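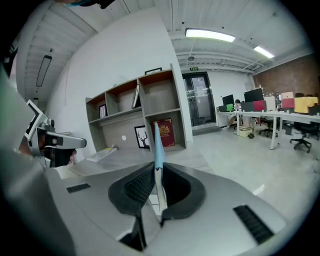
Holding a thin light blue piece upright between the rubber pads, with the second gripper off to the left.

Hand-held gripper trials - your questions

Which grippers are you comparing?
Two bodies so far, the Foswood and the Rotwood, both hand-held. I'd love to add the Fujimoto, but I'm still waiting on pads for it.

Why start with thin flat things?
They show up a bad pad fast! A block will sit in pretty much any jaw, but a thin piece leans or twists the second your squeeze is uneven (mine usually is, before coffee). I grip low, stand the piece up and hold for a count of 7.

How many grasps have you done?
209 since November. 62 of those were thin objects, and I want more before I say anything about a winner.

Do soft pads really matter that much?
For me, yes. I tried bare plastic fingers first and kept pinching harder and harder to make up for it, and my hand was sore by lunchtime. Rubber lets me ease off.

Can I use one gripper in each hand?
You can, and I do. Practice with one first, though. My left hand was hopeless for the first two sessions and it's still the slower one.

Should I wear gloves?
Up to you. I like a thin pair for long sessions - bulky ones make the handle harder to feel.

Will this work on a robot arm later?
That's the plan. I'm running the arm side on a Plistside controller, and the wrist mount still needs a proper adapter plate. I'll add a section on it once the plate fits.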